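욕실 작업 셀 운영 및 정비 경과 보고

수신: 그룰리아(Grullia) 재단 기술지원과
제출: 오달게이트(Odalgate) 작업연구소 설비운영팀
작성 책임: 마지드 사브(Majdi Saab)
검토: 리젤로테 알베르스(Lieselotte Albers)
작성일: 2018년 5월 1일

1. 보고의 범위

본 보고서는 귀 재단이 지원하는 논도우(Nondow) 과제 가운데 욕실 작업 셀의 구성, 일상 관리, 고장 수리에 관한 사항을 다룬다. 수집 자료의 분석과 학습 결과는 별도의 연차 보고에 포함되므로 여기서는 설비에 영향을 준 부분만 언급한다. 직전 보고는 2월에 제출하였으며, 당시 귀 재단이 요청한 손잡이형 그리퍼의 마모 관리 방안과 표식판 고정 방식의 개선 내용을 이번 보고에 반영하였다.

2. 셀의 구성

욕실 작업 셀은 독립형 욕조를 중심으로 배치되어 있다. 작업자는 손잡이형 그리퍼를 양손에 들고 욕조와 그 주변에서 정리, 깔기, 걷어내기 등의 동작을 수행한다. 그리퍼에는 카메라와 위치 추정용 표식판이 장착되며, 작업자는 모자형 장비와 배낭형 기록 장치를 함께 착용한다.

욕조에는 급수 및 배수 설비를 연결하지 않았다. 1월 검토 회의에서 급수 연결안이 논의되었으나, 기록 장치의 방수 등급이 충분하지 않고 바닥 배선을 전면 교체해야 하므로 현 단계에서는 시행하지 않기로 하였다. 이에 따라 현재의 작업 과제는 모두 물을 사용하지 않는 동작으로 한정된다.

작업 대상물은 욕실용 매트, 수건, 용기류 등이며 과제표에 따라 교체한다. 매트는 유연하고 표면의 요철이 많아 그리퍼 손가락에 가해지는 하중이 불규칙하다. 정비 항목 중 상당수가 매트 과제와 관련되어 있으므로, 3월부터 매트 과제의 운전 시간을 별도로 기록하고 있다.

3. 운전 실적

보고 기간 중 계획된 기록은 1000건이었으며, 실제로는 1042건을 완료하였다. 초과분은 표식 인식 불량으로 제외될 기록을 보충하기 위해 추가로 수행한 것이다. 제외 여부에 대한 최종 판정은 자료팀에서 진행하고 있으며, 판정이 끝나는 대로 확정 수치를 통보할 예정이다.

운전 중단은 대부분 그리퍼 손가락의 교체와 재보정에 따른 것이었다. 기록 장치의 저장 용량 부족으로 중단된 사례도 한 차례 있었다. 이후 교대 전 점검표에 잔여 용량 확인란을 신설하였고 동일한 문제는 재발하지 않았다.

4. 정비 및 수리 내역

4.1 그리퍼 손가락

연질 손가락의 교체 주기를 개폐 2000회로 정하였다. 종전에는 육안 점검만으로 교체 시점을 결정하였으나 점검자에 따라 판단 차이가 컸다. 현재는 개폐 횟수를 장비별 대장에 기록하고, 주기에 도달하지 않았더라도 손가락 끝이 벌어지거나 표면이 갈라진 경우 즉시 교체한다.

매트 과제에 투입한 손가락은 600회마다 중간 점검을 실시한다. 점검자는 손가락을 완전히 닫은 상태에서 양쪽 끝의 맞물림을 확인하고, 마디 사이에 낀 이물질을 부드러운 솔로 제거한다. 세정액은 접착부를 약화시킬 우려가 있어 사용하지 않는다.

4.2 개폐 기구

2호 그리퍼에서 손잡이를 놓은 뒤에도 손가락이 끝까지 열리지 않는 현상이 발생하였다. 분해 결과 안내축 한쪽이 휘어 있었으며, 예비 부품으로 교체한 후 개폐 폭을 다시 측정하여 기준값 이내임을 확인하였다. 휘어진 부품은 공급사인 프리차드(Pritchard)에 보내 원인 분석을 의뢰하였고, 회신은 아직 접수되지 않았다.

4.3 표식판

표식판의 접착 고정 방식은 교체 때마다 각도가 달라지는 문제가 있었다. 이에 나사 고정용 받침을 제작하여 전 장비에 적용하였다. 받침 적용 후에도 표식판을 분리한 경우에는 반드시 재보정을 거치도록 절차서에 명시하였다. 인쇄면이 긁히거나 광택이 생긴 표식판은 인식률 저하의 원인이 되므로 보수하지 않고 폐기한다.

4.4 배선과 바닥

셀 주변의 전원선과 신호선은 작업자의 이동 경로와 일부 겹친다. 벽면 쪽 배선은 정리를 마쳤으나 욕조 주변은 배치 변경이 잦아 고정식 덮개를 설치하지 못하였다. 당분간은 교대마다 선의 위치를 확인하고, 배낭형 장치를 착용한 작업자가 이동할 때에는 보조 인원이 동선을 살피도록 하고 있다. 이동식 덮개의 견적은 차기 예산안에 포함하였다.

4.5 조명과 반사

욕조 표면과 바닥의 광택으로 인해 천장 조명이 강하게 반사되며, 일부 각도에서 표식 인식에 지장을 준다. 카메라의 노출 상한을 낮추어 시험한 결과 인식은 개선되었으나 욕조 안쪽이 어둡게 기록되는 부작용이 있었다. 현재 절충값을 적용하고 있으며, 조명에 확산판을 부착하는 방안을 함께 검토 중이다.

5. 현장 운영 상황

매트 과제는 욕조 테두리를 접촉면으로 삼는다. 흡착 돌기가 있는 매트는 테두리에 걸치는 순간 말려 올라가기 쉬워, 접근 각도와 손가락의 여유 간격을 과제표에 따로 정해 두었다. 같은 공간에서 다른 장비 착용자가 동시에 작업하는 경우가 많으므로 시작 전 상호 위치를 구두로 확인한다.
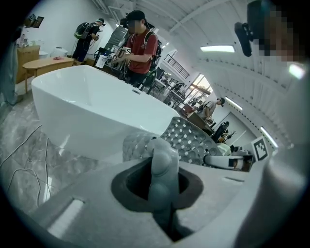
6. 인력 및 교육

셀 운영 인력은 전원 장비 착용과 비상 분리 교육을 이수하였다. 손가락 교체와 표식판 재보정은 별도의 실습을 마친 인원만 수행할 수 있다. 신규 인원에 대해서는 첫 주 동안 기록 작업을 맡기지 않고 점검과 정비 보조에 배치한다. 배낭형 장치의 무게에 관한 작업자 의견이 접수되어 연속 착용 시간을 단축하였으며, 이에 따른 교대표 변경은 이미 시행 중이다.

7. 차기 계획 및 요청 사항

다음 보고 기간에는 이동식 배선 덮개 설치, 조명 확산판 시험, 개폐 기구의 정기 분해 점검을 우선 추진한다. 급수 연결안은 방수형 기록 장치의 도입 여부가 정해진 이후 다시 상정한다.

귀 재단에는 다음 사항의 승인을 요청한다. 첫째, 연질 손가락 예비품의 추가 구매를 위하여 소모품 항목 내 잔액을 전용하는 것이다. 둘째, 프리차드의 원인 분석 결과에 따라 안내축 전량 교체가 필요할 경우 정비 예비비를 사용하는 것이다. 세부 견적과 장비별 정비 대장 사본은 별첨으로 제출하며, 관련 문의는 설비운영팀 마지드 사브가 담당한다.

별첨 1. 장비별 정비 대장 사본
별첨 2. 소모품 및 배선 덮개 견적서
별첨 3. 표식판 재보정 절차서 개정본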